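# Sorting out the power supply pile

23/04/2020
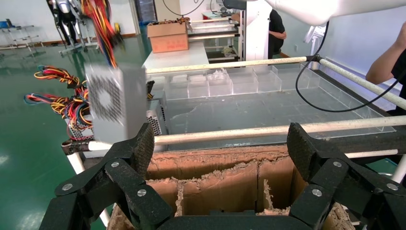 I've been meaning to deal with my old computer parts since last August, and this week I finally ran out of excuses. The power supplies were the worst of it. I'd been pulling them out of dead desktops ever since my days at the Inden repair shop, and they'd been riding around with me from one apartment to the next (one of them is rated at 510 watts, which felt like a LOT when I bought it!). My first thought was to get them all into boxes with cardboard dividers, and I do love a divided box, but the wires have other ideas. Red, yellow, black, blue, orange, all looped together in one big tangle, and every time you lift one supply its neighbor wants to come too. I also tore the top flaps off, and I wish I'd used a knife – the edges came out all ragged and fuzzy.

What's working better is taking each bundle, folding it back on itself and putting a twist tie around it before the thing goes anywhere near a box. I bought a bag of 175 ties from Sandamine, so I'm set for life. Grilles face up so I can spot the dusty ones later.

I'm keeping 2 as spares and the rest can go to the recycling place in Zitirthorpe, which is open until 7. Next up is the drawer of mystery adapters – wish me luck!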